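Trying Out the Skuletti Hand-Held Gripper Plan
Project report, Intro to Robot Learning, July

What I set out to do

For my project I wanted to find out if a student with no robot arm (me!) could still record decent manipulation data with a rental plan. Everybody in class was doing simulation, and I'd already done plenty of that last term, so I went looking for something I could hold. That's how I ended up with Skuletti, a rental plan from a small outfit named Tirkby. They mail you a pair of hand-held grippers, you do a chore with one in each hand, and you upload the recordings. Their side lines up the video with the finger movement and sends back files you can train on.

I paid $159 for two weeks. Shipping both ways was in there, plus the processing, but only up to a storage cap that I'd have missed if I hadn't read the fine print on the order page (it's under the shipping stuff, for some reason). I also looked at a cheaper kit from Nekex, but that one comes as parts and you print the fingers yourself, and the line for the print lab was already awful.

Picking a task

I went with fruit. Fruit is great for this, because it's cheap and it's all different. A cherry rolls, a strawberry bruises if you squeeze too hard, and a peeled piece of orange is slippery and floppy and kind of a nightmare. The job was to pick up pieces and arrange them on a plate, working right next to the bag the fruit came in. I did four sessions and changed the arrangement between them so the recordings wouldn't all look alike.

The fingers open and close through a set of linkages, and the tips have blue pads on the inside. I liked the pads a lot. I figured cherries would shoot out sideways, and in the first session plenty of mine did, but that was mostly me squeezing way too fast. Once I slowed down it got pretty natural.

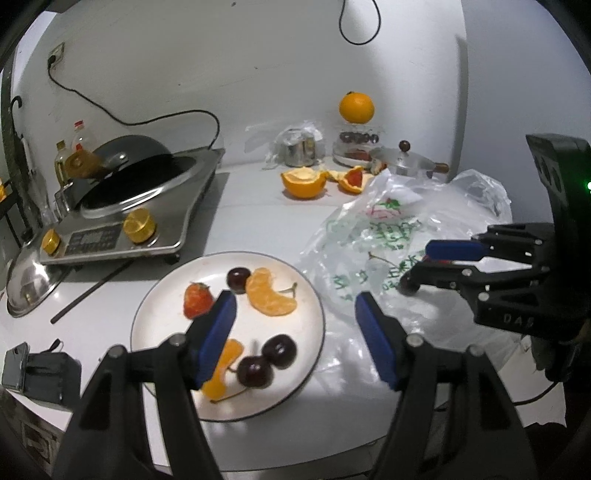 Iman Shawky read my first draft and asked if all this wasn't just tongs with a camera, and why anyone would pay rental money when you could film your own hands for free. Fair question, and I went back and forth on it for a while. What I came up with is that my hand has fingers and a palm and does all kinds of sneaky things (I roll a cherry with my thumb without even thinking about it). A robot with a simple gripper can't copy that. With the hand-held ones I'm stuck with the same two-finger grip the robot would have, so whatever I manage to do, it at least has a shot at.

How the plan held up

Setup was easy. The printed card in the box got me recording before lunch, and the only thing I had to look up was how to pair the left gripper with the right one. The upload page was another story. It logged me out twice in the middle of a transfer, and the progress bar started over each time. I wrote to Tirkby and got a friendly answer the next morning telling me to use a different browser, which worked, but come on, put that on the card!

My wrists got tired, too. Reaching straight down over a plate is fine. Coming in low from the side is where you feel the weight, and I started taking breaks between arrangements. Professor Grewal had warned us to plan for that and I kind of shrugged it off.

The other thing I had to learn was not to let the grippers crowd each other. When both go for the plate at the same time, one of them blocks the other's view of the fruit, and those stretches are a lot less useful later. I got in the habit of parking one off to the side and letting it wait its turn.
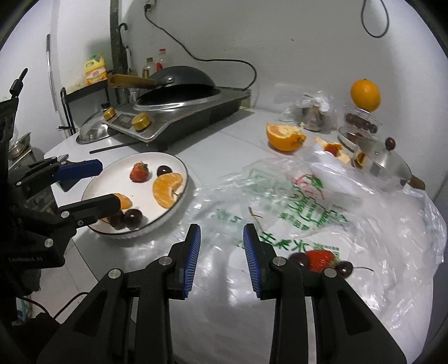
Stems were their own headache. I'd go for a cherry, get the stem instead, and the whole thing would swing around under the fingers. I kept those tries in the set and tagged them in the notes column, and Tirkby's files carried my tags through, which I really appreciated. I've heard of services that drop anything you type yourself.

What I'd change

If I rented again I'd do shorter sessions and more of them, and I'd upload the same evening so the storage cap didn't sneak up on me. I'd also practice for a whole afternoon before recording anything I planned to keep. My early orange handling is rough, and I ended up leaving most of it out of the training set.

Would I recommend the plan to another student? Yeah, if you can split the cost with a lab partner and you have a task in mind before the box shows up. The training results are in the second half of this report, along with my tag list and the settings I used.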